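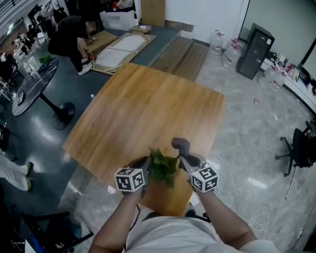

Figure 3. Bunch of bright green foliage with pointed, glossy leaves, held just above a wooden board.

Research articles | Post-harvest biology and storage

3. Handling and loss of condition in cut foliage

3.1 Material and households

Foliage was bought as mixed bunches from the wholesaler Prallerero and delivered to 11 households in the Beltus district. In total 688 stems were followed. Each household received its stems in three deliveries, the first in January and the last on 27 May 2020. Bunches were tied with paper-covered wire by the supplier and were left tied until the household chose to open them. No flower food was supplied. Households were asked to treat the foliage as they would treat any bunch brought home from a shop, and to fill in a short record sheet each evening.

Leaf form was recorded in two broad classes. The first, glossy and pointed (the form seen in Figure 3), has a smooth upper surface on which wilting is slow to show. The second, matt and rounded, includes the softer species. The classes are coarse and cut across botanical families. They were kept as they stood in the pilot study, where finer classes led to frequent disagreement between scorers.

Stems were weighed on arrival with a Dumitrescu bench balance and again at the end of the period. Stems that had been recut were weighed with the removed piece where the household had kept it. In many cases it had not been kept, and the missing mass was then estimated from the recorded length of the cut and the stem diameter. This estimate is the largest single source of error in the mass data.

3.2 Scoring

Condition was scored by eye against a printed card showing five stages, from fully firm to dry or collapsed. A stem was treated as lost when more than half of its leaves had reached the fourth stage. Leaf drop was noted separately, as some species shed leaves that are still green and firm, and a single score would have hidden this.

Scores from the households were checked against photographs taken at the start, middle and end of each delivery period. The checking was done by Elli Turunen, without knowledge of the household or the treatment. Agreement was good for matt leaves and poorer for glossy ones. Most disagreements ran in the same direction: households scored glossy stems as firm for a day or two after the photographs suggested early curling at the leaf margin. We have used the photographic score where the two differed. For days with no photograph the household score stands uncorrected, and the time to loss for glossy stems may therefore be slightly too long.

3.3 Handling before placing in water

The interval between unwrapping and placing in water varied widely. In some homes stems were recut and stood in a jug as soon as they were opened. In others the bunch was laid out on a kitchen worktop, a table or the floor while a container was found, and sorted by length first. Sorting took longer than the households had expected when asked beforehand, and mixed bunches took longest of all.

The interval had a clear effect on matt foliage. Stems left out of water for more than half an hour lost condition earlier than stems placed in water at once, and the difference remained after allowing for room temperature. For glossy foliage the effect was weak and was not found at all in the January delivery. A thick cuticle would be expected to give this result, though we did not measure cuticle thickness and the species mix differed a little between deliveries.

Recutting had a smaller effect than the interval. A slanting cut gave no benefit over a straight one. Crushing of the stem ends, a common piece of household advice for woody stems, was recorded in three homes and was followed by cloudy water and an earlier loss of condition in each. The number of homes is too small to support a firm statement. The finding does agree with the older trade literature, in which crushed ends are linked with bacterial growth and blocked vessels.

3.4 Water, position and temperature

Water was changed every day in two households and only topped up in the rest. Daily changing lengthened the useful life of matt foliage and made little difference to glossy foliage within the 14 days of each period. It is likely that a longer period would have shown a difference, as many of the glossy stems were still firm when recording stopped. They were entered as censored observations in the survival model.

Position in the room mattered more than we had assumed when the record sheet was drawn up. The sheet asked only for the room and the distance from the nearest window. Radiators were not mentioned, and a note about heating was added by hand on some sheets but missing from others. Temperature was logged with a Usell sensor placed beside the container, which partly makes up for the gap. The sensors recorded air temperature only — humidity has to be inferred from the heating season, and we have avoided doing so in the main analysis.

Stems in cool halls and porches outlasted those in kitchens and living rooms in both leaf classes. The difference was about four days for matt foliage. Fruit was stored close to the container in several of the kitchens, so that an effect of ethylene cannot be separated from one of warmth. Leaf drop in firm green leaves was seen mainly in these kitchens, which gives some weight to ethylene as a cause.

3.5 Stripping of lower leaves

Households differed in how much leaf they removed below the water line. Full stripping kept the water clear for longer, but torn bark was common where leaves had been pulled off by hand, and the torn places turned brown early. Leaves removed with scissors left a short stub and no tear. We had no record of the method used for most stems in the first delivery, and the comparison rests on the second and third only. Within those, scissor-stripped stems held their condition longer in the matt class. The glossy class showed the same order with overlapping intervals, and the mass data, subject to the error noted in 3.1, neither support nor contradict it.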